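Storcombe Technical Center
Laboratory Equipment and Furniture Working Group
Minutes of the February meeting, held Thursday at 3 p.m., Flondside Room

Present: Braulio Zepeda (chair), the two laboratory supervisors, the stores clerk, the representative of the teaching staff, the minute-taker.
Apologies: the facilities manager.

1. Minutes of the previous meeting
The minutes were approved with one correction. Under item 4, "Ambrosio annex" should read "Ambrosio wing."

2. Matters arising
The broken drawer runners in the preparation room have been replaced. The request for a second drying rack remains with purchasing. The chair will write again before the end of the month.

3. Work tables
The stores clerk reported that the new tables for the measurement room had been delivered and assembled. The tops are light gray with a matte finish, as agreed in the fall. The teaching staff are satisfied with the height. One supervisor asked whether solvents could be used on the tops. The supplier, Cluvska, has advised mild soap and water only, and a notice to that effect will be placed by the sink.

The old tables are still in the corridor outside the Ambrosio wing. The meeting noted that they partly obstruct the fire door – the chair asked that they be moved without waiting for the disposal paperwork.

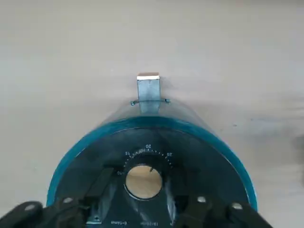 4. Dial instruments
The group considered the condition of the dial instruments used in the introductory course. The stores list shows 14, of which 11 were found during the inventory. The supervisors reported that students working in pairs from opposite sides of a table often take readings from the wrong side. On the teal model with the clear housing, the student facing the instrument from the side opposite the metal tab sees the 20 upside down, with the 15 to its left and the 25 to its right, and tends to count the short ticks in the wrong direction. It was agreed that both students should sit on the same side for this exercise and that the instruction sheet should be amended. The representative of the teaching staff will prepare the new wording.

It was further agreed that the instruments should no longer be stacked in storage. Padded trays will be tried first. The missing items will be looked for in the Flondside cupboards before any replacement is requested.

5. Budget
A balance of 400 dollars remains in the small equipment line. The chair proposed that it be used for the padded trays and shelf labels. Agreed. Any amount left over will be held for spare fuses.

6. Any other business
The key to the tall cabinet has again been left in the lock overnight. Staff are reminded to return it to the stores office – this applies to evening classes as well.

Actions
Old tables to be moved from corridor: stores clerk
Letter to purchasing, drying rack: B. Zepeda
Amended instruction sheet: teaching staff representative
Search of Flondside cupboards: both supervisors

The meeting closed at 4:15 p.m. The next meeting will be held in the same room.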